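Print this page | E-mail this page

Nekside Court Scoring System: Operator's Guide
Section 2. Preparing a court before play

2.1 Switch on the umpire's handset and wait for the court number to appear. If the wrong court is shown, return the handset to the tournament desk.

2.2 Enter the players' names exactly as printed on the order of play. Seedings are added by the desk and must not be typed in by hand.

2.3 Select the match format. The final set defaults to a tie-break. 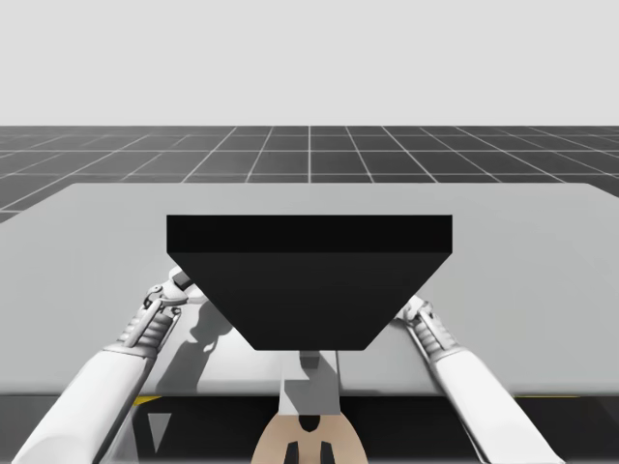

2.4 Record the toss. The handset will not open the first game until both the server and the end have been chosen.

NOTE: Once the first point has been entered, the format can be changed only by the referee, using code 1602.

2.5 Send a test score to the courtside display and clear it before the players arrive. 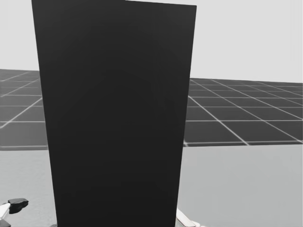 2.6 The display must be readable from both baselines and from the umpire's chair. Check it from each position with the test score showing. If the test score does not appear, step 2.5 should be repeated once. If the score still does not appear, play may begin with manual flip cards.

CAUTION: Do not move a display during a game. Keep its cable clear of the run-back at all times.

2.7 Sign the court sheet and hand it to the court supervisor.
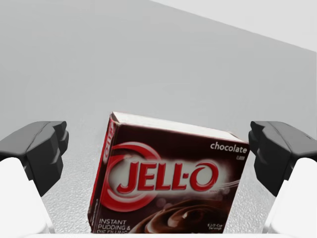 Fig. 3. Jell-O chocolate instant pudding box, held upright.

2.8 At the end of the match, confirm the score with both players before pressing Close. A closed match is sent to the draw and cannot be reopened from the handset.

Queries on this section should be addressed to Karabo Coetzee, Officiating Support.

This website uses cookies. By continuing to browse you accept our cookie policy.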